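Plurarine Grasp Planner

Software module for two-arm mobile platforms
Supplied by Deltix

Plurarine takes the head camera stream and joint states and returns a pair of timed arm paths. It runs on the robot's own computer and needs no network link once licensed.

Functions
Segmentation of soft and rigid items on low-contrast surfaces
Grasp ranking by edge height, fold direction and reach
Arm-to-arm collision checking, cables included
Replay and step-through of logged runs

Technical data
Planning rate: 17 Hz
Camera inputs: 2 to 3
Log buffer: 100 GB
Interfaces: C++, Python
Configuration: single text file, reloaded without restart

Printed fabric and book covers are handled by the same model. Strong artwork on a cover can split one item into several regions, and the merge threshold should be raised where this occurs. Lettering is ignored by default, whichever way up it lies.
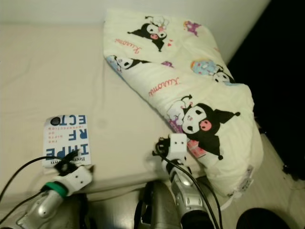
Thin items lying flat on a mattress or cushion need the compliant surface profile. It allows the fingertips to press below the estimated surface height before the close command is sent. The force limit is set per arm.

The Tostamau calibration tool is included. Mahmoudi wrist drivers are sold separately.

Licence: per robot, with updates each February.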